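Search this site
Enter keyword
Go

Print this article | E-mail to a friend

Keeping Time at Skoltstead

The music room at Skoltstead School has a floor of sprung plywood laid over rubber pads. Students who are deaf or hard of hearing take their shoes off at the door and feel the bass line through the boards. The floor was put in before any of the current staff arrived, and it remains the most used piece of equipment in the arts wing.

Palesa Zwane runs the percussion program. Her students range in age from nine to twenty, and most have a physical or sensory disability that affects how they hold an instrument, hear it, or both. She teaches from a set of 89 short rhythm patterns that she wrote herself, graded by the number of separate movements each one requires. Pattern 1 is a single strike with either hand. Pattern 89 uses both hands and one foot and lasts sixteen bars.

Grading by movement departs from the usual order of a percussion method, where difficulty rises with speed. A student with limited reach can work at a high tempo early if the drum is close enough. Another student may need a slow tempo for a year while adding new movements steadily. Zwane records the two measures in separate columns and does not combine them into a score.

Mounting is the main technical problem. Standard drum stands adjust for height and tilt but assume a player on a stool. For wheelchair users, Skoltstead uses a clamp arm called the Prurnon, which fixes to a tray or to a floor plate and holds loads up to the weight of a small tom. The joints lock with a lever that can be worked with the side of the hand. Zwane's complaint about it is that the lever loosens under repeated strikes, and she retightens each arm at the start of the afternoon session.

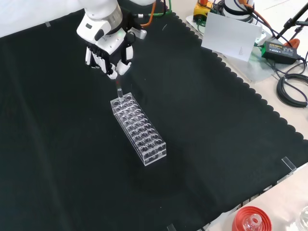

A robotic hand holds a test tube at a clear rack.

Beaters are built up with foam tubing, cork or molded putty, depending on grip. Putty gives the closest fit but adds weight at the wrong end of the stick, which tires the wrist. Cork is lighter and wears out in about 2 terms. Students with no functional grip use a cuff that straps across the palm, or play from a switch connected to a sampler.

The sampler work belongs to Xóchitl Escobedo, who joined the school in January. Her library holds 2501 recorded sounds, many of them made by the students: doors, zippers, a stairwell, voices. Each switch can be set to play on press or on release. Release is the better choice for students whose press is slow but whose letting go is sharp, and changing that one setting often brings a player into time with the group.

Escobedo sets the switch delay by ear. The software offers automatic correction, which pulls each note onto the nearest beat, but she leaves it off in lessons. With correction on, a student hears an even rhythm whatever the hand has done and has nothing to adjust to.

The two programs meet in a weekly ensemble named Ziten. Players sit in a horseshoe with the lowest drums at the open ends, an arrangement that sends the strongest vibration down both sides of the floor. Cues are given by a lamp and by a raised arm. Pieces are kept under four minutes. The current one, "Esquivel," is built on six of Zwane's patterns and a recording of the stairwell, and it will open the spring concert.

Print this article | E-mail to a friend

Related articles
Large-Print Scores: Paper, Ink and Spacing
A Tactile Stage Map for Young Actors
Choosing a Switch for the Music Room
Clay Without a Wheel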